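Bench arm tips, mostly learned the bad way

Posted by Charmaine, Zekemthorpe shared workshop. Typing this between jobs so excuse the mess

OK so. Wednesday, late afternoon, our arm stopped dead over the table with a 207 on the screen. Hadn't hit anything. Wouldn't move, wouldn't home, wouldn't clear. Took three of us most of an evening to find it and it was a cable. Of course it was a cable. Writing down what we do now, for anyone running an arm on an ordinary table with ordinary stuff on it.

Cables first

Slack is good up to a point. Too little and the wrist yanks the plug on a full turn. Too much and the loop finds something to hook. Ours had been rubbing at the same spot every time the wrist rolled over, jacket looked fine, conductor inside was nearly gone. Bend it gently with your fingers WITH THE POWER OFF and feel for a soft place. We found the soft place that way after wasting two hours in the settings menus.

- Roll the wrist by hand through its full range, power off, watch the loop the whole way
- Velcro ties, not zip ties. Zip ties pulled tight are how you make the soft place
- Thin wires off the table before you start. A wire lying on the work surface is a wire that gets pinched
- Spare cable in the drawer. Label it. Narayanan labeled ours "spare??" which didn't help 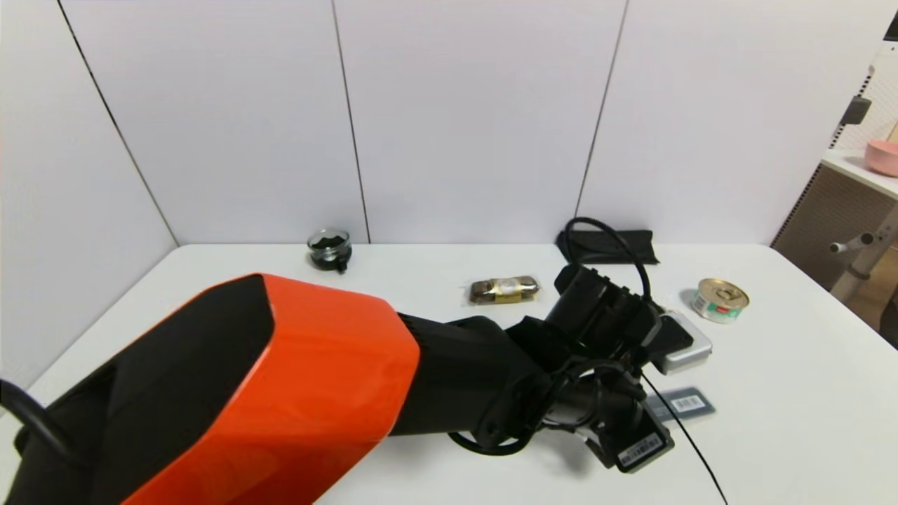 Error codes: write them down before you power cycle. I didn't the first time and then had to wait for it to happen again. On our controller (a Tremeck, older one) 207 is lost comms to the wrist and 224 is over current on the fingers. Yours will be different, look it up, tape the list inside the cabinet door.

And the 224 came right after the 207, which sent us off in the wrong direction completly. Fung-ping was sure the fingers were jammed. Took them off, cleaned them, put them back, same thing. Read the first code. Second one is often just fallout.

Stopping it

Somebody has a hand near the stop button any time it's moving. Not across the room. Not on the phone. Press it once a week on purpose, with the arm going slow, and check it stops. Ours was sticky! Coffee I think. Swapped the button, cheap part, Kuo-hua did it in his lunch.

When it faults over the table DON'T reach in and tidy up. I wanted to, everybody wants to. Stop button, main switch, then wait until the lights on the controller go out. Then hands. And if your arm has no brakes, prop it before you cut power or it comes down on whatever's under it. 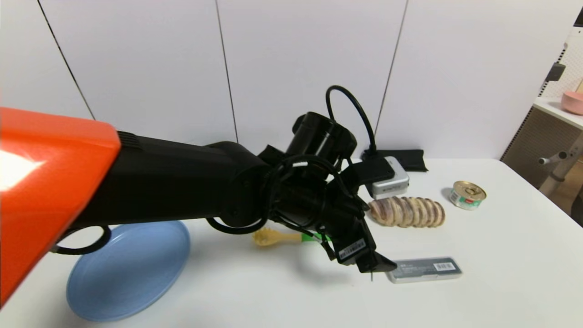

Mireille lost a mug like that back in February. Arm sagged, mug went over the side, coffee into the power strip. So no open drinks on the table now, rule one, and the power strip is screwed up under the edge where nothing can drip in it.

What to put out for test picks

Kitchen and junk drawer stuff is great for this, you've already got it. But think what happens if it gets dropped or crushed:

- Glass to the back, or swap it for plastic till you trust the thing
- Food stays wrapped. If the fingers touched it bare, bin it, there's grease on those joints
- Cans are good, heavy enough to stay put. Keep the pull tab from snagging a finger tip, ours bent one
- Anything with a battery in it, leave out. A squeezed battery is a fire. I'd put this first if I was doing the list again
- Shells and other brittle things, slowest speed, glasses on

First run after any repair goes at the lowest speed it has, up in the air, nothing gripped. Open, close, open, close. Roll the wrist both ways. Then down over something you dont mind losing.

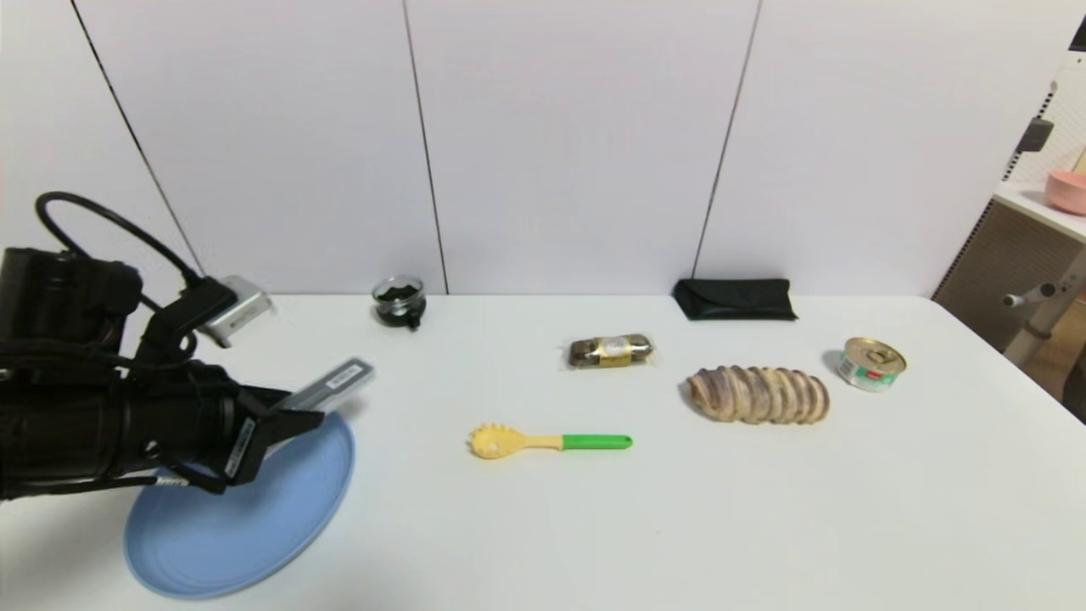 Height. Check it again after every repair even if all you did was change a cable. Fingers go back on a hair lower than they came off and then it's scraping the table top or worse, pressing. Slip of paper under the tip at the lowest point, should slide out free. If it drags, stop and reset the zero.

Cleaning up scuffs on a white top: damp cloth, drop of dish soap, baking soda paste for the black marks. Dry it properly. Grit left behind gets under the finger tips and wears the pads.

Log it. We have a notebook on a string (Skoto, the cheap kind from the corner shop, any will do). Code, time, what it was doing, who was there. We now change the wrist cable at 2,000 cycles, broken or not. Narayanan thinks thats too early. He can pay for the next evening then.

Still to sort: a proper clip for the loop. Tried a binder clip, fell off. Tried a bit of hose split down the side, better, but it squeaks. If anyone has a clip that holds through a full wrist roll leave a note in the comments or come by, I'm in most mornings till 11.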